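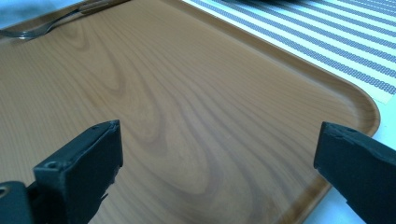

Figure 2. View from the hand-held gripper over the wood-grain tray, jaws open, with a fork near the far edge.

3.2 Care of the gripper fingers

The fingers proved to be the most rewarding part of the Visance rig to look after. Both are matte black with squared tips, and the small chips and scuffs near those tips (Figure 2) are the wear we track most closely. We logged 1,597 grasps on one pair before changing it, far more than we had hoped for!

Our routine is short. The fingers are wiped, the screws in the bracket are checked, and the jaws are opened and closed five times with nothing between them. If one tip sits higher than the other, we loosen both fingers and seat them again - a job of up to two minutes. Worn fingers are always replaced as a pair. Cutlery is a lovely test after refitting, as a thin handle on a flat tray shows up even a slight tilt in the jaws.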